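Home Papers Code Contact Search

3.2 Kit under review

We looked at the Perkden two-arm tabletop kit as a lab would buy it. Two arms, each with a two-finger gripper, facing each other over one small work surface inside a light-walled enclosure. Wrist camera on the arm, plus a fixed view of the whole cell. No custom fingers, no suction. Work at hand is dish rack loading and unloading with mixed kitchen items, the task the vendor leads with in its own brochure. Views from the cell are in Figure 4. 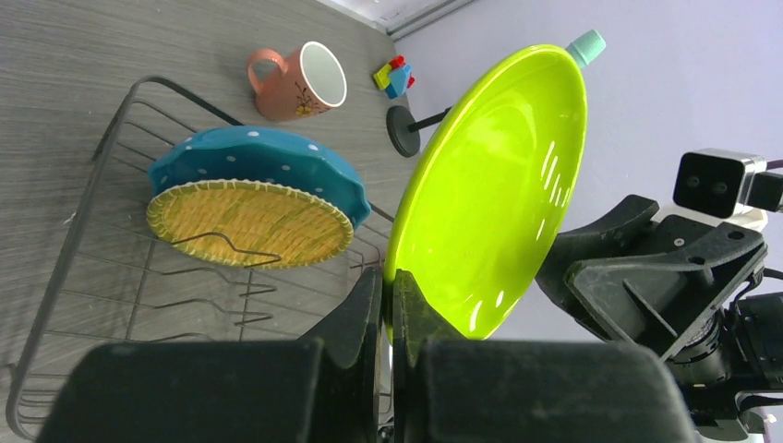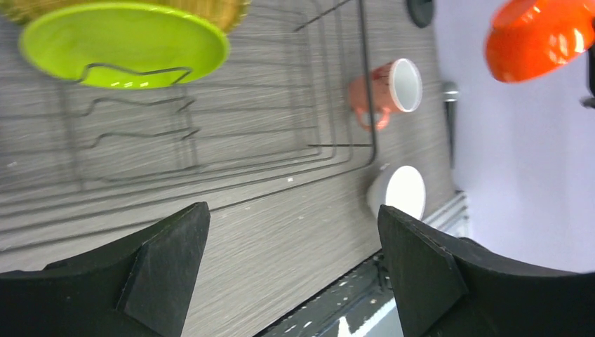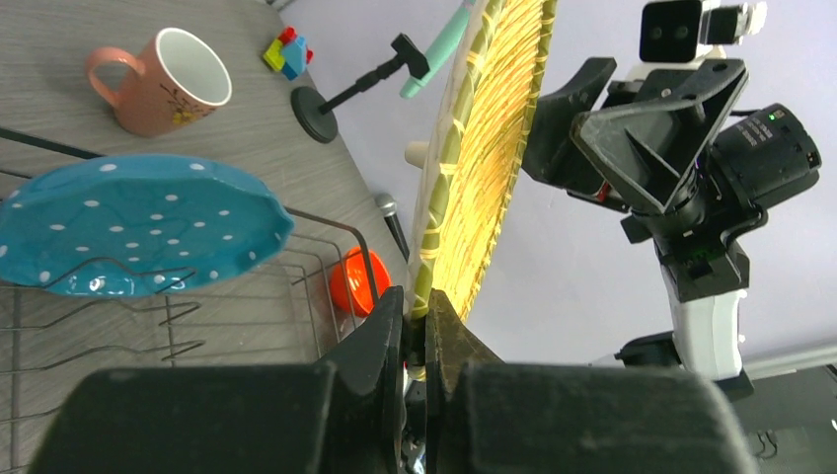
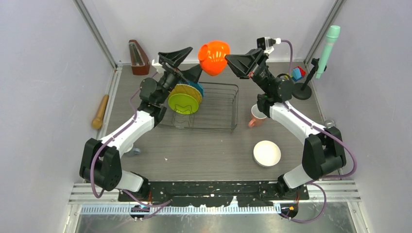 Figure 4. Dish rack task on the Perkden kit. The black wire rack and the gray wood-grain table are in all four views. The last is the fixed camera, the others come from a camera at the wrist.

3.3 Gripping

Rim grasps are the kit's strong point. The black fingers are blunt and wide, we expected trouble with thin edges, but a plate held at its lower rim stayed put for most of our runs. Woven mats harder to score. The fingers close on the border well enough (third view) and then the mat can flex during transport, which shifts the contact point. The stock controller doesn't know about that. It treats every item as rigid, and the grip force setting is one number for the whole session. We'd like to see per-object force, even a crude table of values would do.

Full protocol was 237 trials across plates, bowls, mugs and mats. Items placed by hand between trials, positions not repeated exactly. A trial counts as a success if the item ends up standing in a slot, or for unloading, on the table and clear of the wires. Partial placements (leaning on the outer rod, half in two slots) went down as failures. Hashini Gunawardena scored all of them from the fixed camera recordings, then scored 68 again blind in July to check for drift. She changed two calls.

3.4 Cameras and occlusion

Close views are good for the last bit of approach and not much else. Once a plate or mat is in the fingers it can cover a large part of the view, see the first and third. The kit's software handles this by falling back on the other arm's camera, which works if the other arm is somewhere useful. Often it isnt. The rack wires are thin and dark and throw faint shadows on the table, and the slot finder sometimes picked a shadow over a wire. Lowering the overhead light helped, we did not tune this further.

The fixed camera is the one to trust for deciding which slot is free. It is sold as an add-on. Should be in the base price in our view.

3.5 Setup and support

Mounting was simple. Calibration was not. The printed guide assumes the Gitine controller board, our unit shipped with the newer Egan board and the menu names dont match. Support answered by email with a corrected page. After that, both arms calibrated in one sitting. Calibration held through the full set of trials with one redo after we moved the enclosure.

Cables deserve a mention. They hang in loops at the arm bases, and we set a software limit on base rotation early on, to stay away from them. The vendor has no position on this that we could find.

The service plan covers 800 hours of arm operation. We stayed well under, so nothing to report on wear.

3.6 Against the older cell

Our previous dish handling cell, a Fillari unit bought in 2014, had a single arm and a parallel gripper with rubber pads. It could load a plate. It could not pass one, and anything that needed turning had to be set down first. Handover between arms is where the newer kit earns its cost, though timing is fussy: if the giving hand opens early the item drops, if late the two arms pull on each other untill the torque limit trips. The default delay was too short for bowls. We raised it and left it there for all handovers reported in Section 4.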